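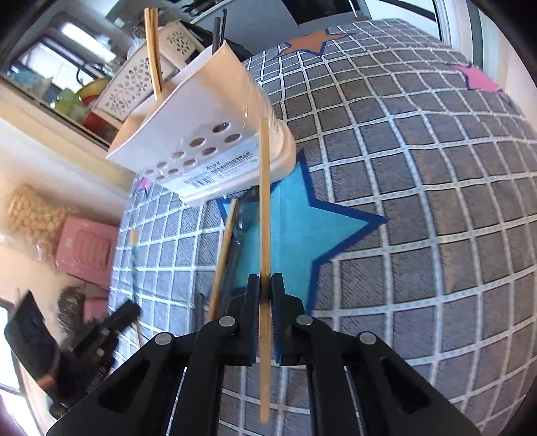
Photo: Gikeck

Home Stories Makers Small Spaces About

One basket, one bedspread, a lot of sticks

Jan 20, 2021

She has the kettle on before I've got my coat off, and she's already talking about storage. We do the interview in the bedroom as that's where the sorting happens. On the bed. Always on the bed.

"I've got a table," she says. "The table's for making. If I sort on the table I start making, and then nothing gets sorted."

Fair enough. She runs Drika, a one-woman business making small hanging mobiles and plant supports, sold online and at the June fair in Ngau. Last year she sent out 113 orders. The bits all come through this room sooner or later — wooden sticks, black sticks, rods, strips of plastic — and most of them end up in a white plastic basket with holes in the front. The barcode label is still stuck on it.

"I keep meaning to peel that off. It's been years. It's part of the basket now."

Why a basket and not a drawer?

"Because you can tip it. You can't tip a drawer, well you can, but you're on the floor after that. With a basket you lean it over and have a look. Long things stick up out of the top and you just grab them."

She's tried other ways. A jar (fell over). A cardboard tube from Vudis, the hardware place by the station, which was fine untill the bottom went. A proper divided organiser, bought in a sale, now full of buttons and one torch.

"I was so pleased with that organiser. Five compartments. Nothing I own is the size of a compartment."

The bedspread is grey with a white grid on it and I'd assumed that was on purpose, something to measure against. She laughs for a good while.

"No. It was the one that was in the shop. But I do use it now! You lay a stick along a line and you can see if it's bent. Bent ones go in the plant pile, tomatoes don't care."

So what's the order of things, on a sorting day?

"Tea. Then everything long comes out first, wood one side and plastic the other. I don't look at the short stuff until the long stuff's done or I get cross. Then the ends. I run my thumb over the ends."

She likes a squared end. Rounded ones roll about when you glue them, she says, and she can't be doing with it. Pale wood if she can get it, smooth, no varnish. Varnish comes off on the thread. She went on about varnish for some time and I stopped writing.

Plastic is newer for her. She began keeping see-through dark strips after a customer wanted something that would throw a shadow on a nursery wall.

"It's lovely stuff but it shows every fingerprint. I hold it by the edges like a record. Wood you can chuck about."

Does anything get thrown out?

Long pause. "Splintered things. Things under a finger long. Well, some of them."

Some of them. There is a biscuit tin on the windowsill, I ask what's in it, and she says things under a finger long.

Once she did a full count, for the insurance form: 1,691 pieces. She hasn't done it again and doesn't plan to. "It took a whole weekend and then I sold 97 of them on the Monday... no, it would have been later that week. Anyway the number was wrong straight away."

Any advice for someone with a heap of craft bits and no spare room?

"Sort where you sleep. I mean it. You've got to clear it by bedtime, haven't you. If I had a studio it would be there till Easter."

And a bigger basket?

"God no. I'd only fill it."

She's taking orders again now, the smaller mobiles first, and plant suports from spring. Bent ones are cheaper if you ask.

Contact | © 2021 Gikeck. All rights reserved. | Back to top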